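Tellusa Workshop News
April 23, 2023

The arm on the back bench picks up bowls now!

If you've been in the shop any evening this spring, you've heard the arm before you saw it. It has a little whine when the shoulder joint takes the load, and then a click when the gripper closes. I have come to love that click. I've put in more evenings on this build than on my own kitchen, which still has no cabinet doors, and I want to get down what we've learned before the summer crowd arrives and everyone starts asking at once.

For anyone new: the arm came to us secondhand, without a gripper and without any software worth keeping. Arif Liyanage and I took it on as a shared project. Arif does the code and the wiring. I do brackets, fingers, screws, and the sweeping up. We called the project Husia, mostly so the parts bin would have a name on it, and the name stuck.

The first thing we wanted was a job that a person does without thinking and a machine finds annoying. We tried wooden blocks, and they were too easy. We tried a dish towel, and that one we will not discuss. Then somebody left a few bowls by the sink, and we have been on bowls ever since. A bowl is a wonderful problem! The rim is thin, the wall curves away from you as you go down, and if you come in at the wrong angle the whole thing skates off across the table. You can't just grab it around the middle either, not with fingers the size of ours. You have to go for the rim, with one finger inside and one outside, and you have to know where the rim is.
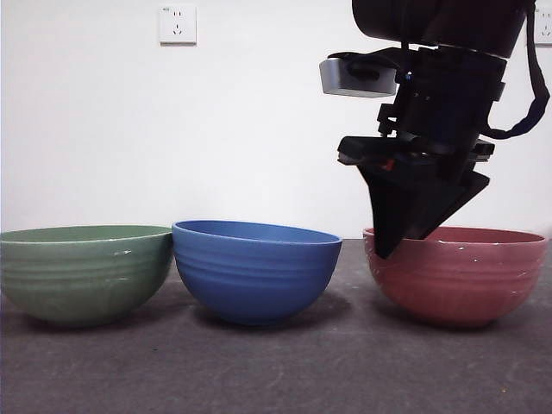 Fingertips at the rim of the pink bowl, with the green and blue ones in line beside it.

The fingers are the part I'm proudest of, so bear with me. The first pair were straight and blunt. They would pinch the rim fine if everything was lined up perfectly, and if it wasn't, they pushed the bowl. The second pair had rubber glued to the inside faces, and they gripped so well that the bowl wouldn't let go at the other end. You'd see the arm back away and the bowl go with it, hanging on by one side. The third pair are tapered, wide where they bolt on and narrow at the tip, and they are a different world. They slip over the rim where the old ones bumped into it. If you want to make a set for your own machine, the drawings are in the project binder under "fingers, third try." Please don't use the second try. I left it in there only for the bolt spacing.

Printing them took longer than I'd like to admit. The first good pair came off the printer 9 hours after I pressed start, and one of the two had lifted off the bed at a corner. I sanded it flat and used it anyway for two weeks.

Now for Arif's side of things. We mounted a small camera at the wrist so the arm could get a look at the table for itself. Up to then we had been typing in positions by hand. We'd put a bowl on a pencil mark, measure to it, enter the numbers, and run the move. It worked as long as no one leaned on the table, and people lean on that table constantly. With the wrist camera the arm comes over, takes a look, works out where the nearest rim is, and goes down to it. The fingers are always in the view, right there in the lower half, and I expected that to be a nuisance. Arif likes it. He uses the point where the tips meet as his reference, so if a finger gets bumped or swapped he can tell at once that something has moved.

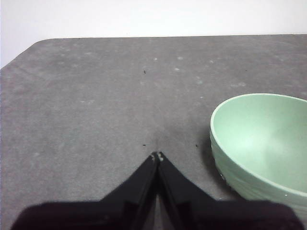 Rhona Farquharson wrote in after our last short notice to say that she thinks we are making life too hard for ourselves, and that a suction cup on a stick would have had the bowls stacked by Christmas. She also wants to know why we don't just clamp a fence to the table and let the bowls slide up against it so that they always end up in the same place, the way she does with stock on the drill press.

Both are fair! We did try suction, very early on, with a cup and a little pump from the Thambiah surplus box. It held on to a flat plate like you wouldn't believe. On the outside of a bowl with ridges around it the air just leaked out, and the inside would only work if the cup went straight down the middle, so we shelved it. The fence is a better idea than either of us wanted to hear. We may still build one for open evenings, when we'd like the thing to look clever every time. For now the point of the project is getting the arm to cope with a bowl that's a bit off from where it was the last time, and a fence would take away all of the fun.

What we do each session hasn't changed much since we settled on it. I'm putting it here for the people who have asked to take a turn, and we'd love to have you.

Setting up

Clear the table before you power anything. That means coffee too. Wipe the surface down with a barely damp cloth and let it dry, then switch on at the wall, then at the controller, in that order. Wait for the arm to finish its homing move before you put your hands anywhere near it. The emergency stop lives at the front corner on your right. Press it once on purpose at the start so you know how it feels – you do have to twist it to let it out again, and everybody forgets that.

Checking the fingers

Send the arm to the look-out position and bring the wrist view up on the screen. Close the gripper all the way. You want the tips to come together at one point, near the middle of the picture from left to right. If one finger sits ahead of the other, loosen the two screws on that side, nudge it, and snug them up again. Don't lean on the driver. The inserts are only melted into the plastic and I have replaced enough of them. Do this check with the stretch of table in front of the tips clear, so you have a plain gray background to judge against.

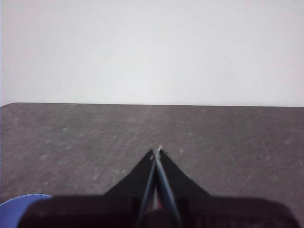
Running a pick

Set the bowls out in a row with a gap beside the one you're going for. Bowls that touch are still trouble, as the fingers want space on the outside of the rim. Start at quarter speed. Watch the fingers go down, and if they're going to miss, hit stop; no harm done. When you've had a few clean ones in a row you can bring the speed up. Arif runs it much faster than I do, and he keeps his hand on the button the whole time, so don't take that as permission.

Write down every try in the logbook, the bad ones included. I'm a bit of a nag about this. We went back through the book last week and added it all up, and there were 736 tries in it, going back to the blunt fingers. I would never have guessed it was that many! Of those, 202 were with the tapered fingers and the wrist camera together, and that's the stretch where the notes in the margin stop being rude. The longest run without a miss so far is 70. It ended when I bumped the table with my hip.

A few other things from the margins. Glossy bowls under the overhead tubes used to throw the rim finder off badly, since a bright streak on the inside of a bowl looks a lot like an edge to the software. Turning off the tube right over the bench helped more than two evenings of coding did. Lifting straight up is better than lifting and swinging at the same time, even if it looks slow. And a bowl held by one side of its rim will hang at a tilt, every time, so allow more height above the table than you think you'll need. We chipped the foot of a perfectly nice bowl finding that one out. (It was mine. It holds paper clips now.)

The move everyone wants to see is the carry. Arif had been keeping it slow, and then he wrote a smoother ramp for the wrist, borrowing the idea from Dirar, the old plotter program some of you will remember from the vinyl cutter. The arm eases into the motion in place of jerking into it, and we can move along at a pretty good clip. I stood there grinning like a kid the first time I saw it.
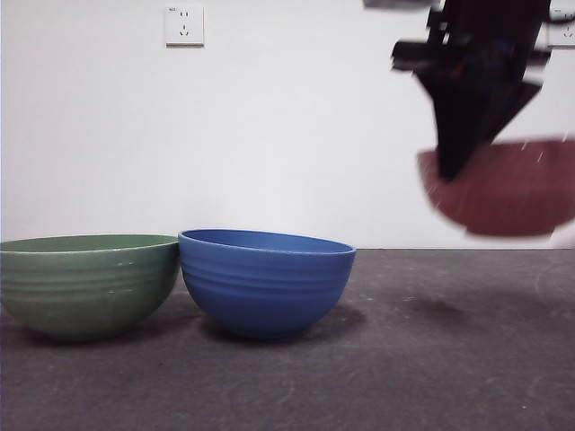

The red bowl up off the table and on the move.

Still on the list: setting a bowl down inside another one. We can get it over the top, but coming down centered is hard when the bowl is hanging crooked, and the fingers take up space inside the rim just where you'd like to have some. I have a sketch for a thinner inner finger and a lot of hope. Arif thinks the answer is to set the bowl down on the table first, regrip it from the other side, and try again. We'll try both and see who buys lunch.

We'd like to have the stacking in decent shape by July for the open house. If you can help, these are the things we could use:

Cable clips, the small screw-down kind. The cable down the side of the arm needs a neater path.

More bowls, any color, as long as the rim is plain. Deep and shallow both welcome. Thrift store bowls are perfect.

Somebody who is good with springs. I have a question about a return spring and I'd like to ask it in person.

An hour or two of your time with the logbook, for typing it up. The handwriting is mine and I'm sorry.

The arm is at the back bench, and one of us is usually there after supper. Come on by and have a turn at the button!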